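Home Projects Laundry Mending Kitchen About
Search this site Type and press enter

How to Fold Jeans (and Which Folding Advice to Ignore)

I have read a lot of folding advice and I believe maybe a third of it. One video on the subject had 3,417 comments under it, most of them swearing that a new way of folding pants had changed their lives. I tried it. My life is the same, but my jeans do fit in the drawer now, so I kept the parts that worked and dropped the rest.

What you need: jeans, clean and fully dry, and a flat surface longer than the jeans. A table beats a bed, which sags in the middle. You don't need a folding board. I bought the Trendmont one and it is a sheet of plastic with hinges, sized for T-shirts. Denim just slides off it.

Step 1. Check that they're dry

Feel the waistband and the pocket bags, and the thick seam down the inside of the leg. The legs can be bone dry while the pockets are still damp, and one damp pair will make a whole drawer smell. If you have any doubt, hang them by the waistband for another couple of hours.

Step 2. Shake and pull

Hold the waistband with both hands and snap the jeans once, hard. Then lay them down and pull each leg lengthwise from the hem. People claim this replaces ironing. It doesn't, but it gets rid of the worst of the twist, and twisted legs are what make a folded pair lean over.

Step 3. Find the seams before you fold anything

Most guides skip straight to "fold in half," as if denim came out of the basket lying flat. Mine comes out in a wad. Look for stitching first: a hem or a seam will tell you which part of the garment you've got hold of, and you can work outward from it with your palms. Pulling on the middle of a bunch only gathers it tighter.

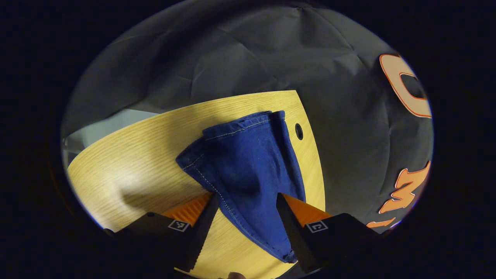 Kadach wrote to me after the first version of this page to say that smoothing by hand is a waste of time and that ten minutes in the dryer with a damp washcloth does the same job. I tested that too. It softened the creases in a thin pair and did next to nothing for a heavy one, and I still had to smooth both of them afterward. Use it if you have the dryer running anyway.

Step 4. Fold lengthwise

Lay one leg on top of the other, back pockets facing out. The crotch will stick out in a little triangle. Tuck it in so the long side is straight. This is the one trick from the videos I'd defend, and it takes a second.

Step 5. Fold up, stopping short

Bring the hems up toward the waistband and stop 2 inches below it. The waistband is already the thickest part of the pair, and stacking hems on it makes a lump. Then fold in thirds for a drawer or in half for a shelf.

Does the packet stand up by itself? Some people treat this as the whole point. Mine stand up if the denim is stiff and flop if it has any stretch, no matter how carefully I fold. I wouldn't refold a pair over it.

A few claims I don't buy

- "Rolling saves half the space." Not in my drawer. I got one extra pair in, and it came out with a crease across the knee.
- "Never hang jeans." Hang them if you have the rod space. Fold them over the bar so the clips don't leave marks.
- "You need dividers." I had the Oltex ones for a while. They fell over whenever I took out a pair, and a shoebox has held up better. Mine is an old Puma box with the lid off - it takes three pairs on edge if you don't force them.
- "Freeze them to keep them fresh." They came out cold.

How long this takes

Roughly a minute a pair once you've done a few, and longer for kids' jeans, oddly, since the legs are too short to fold in thirds without a fight. Fold those in half and leave it there.

I redid my whole drawer in May and it stayed tidy until I was late for something and dug to the bottom. Since then I keep the two pairs I wear most at the front.

Last updated January 20, 2026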